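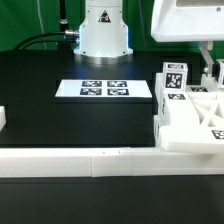 Katayama or Pasurgate fingers for marked cubes?

pasur_fan
We tried both grippers on the same arm. Katayama closes softer but drifts after 79 picks. Pasurgate holds position and costs more.

illatard7
Drift is your controller, not the fingers. Mine has 4,000 cycles on it and no drift.

pasur_fan
Same controller for both, so I doubt it. I did re-zero between runs - no change.

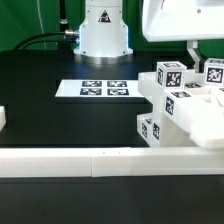
Next I'm swapping the camera and keeping the lighting as is.

E. Aguiar
Check the finger screws first. Ours backed out.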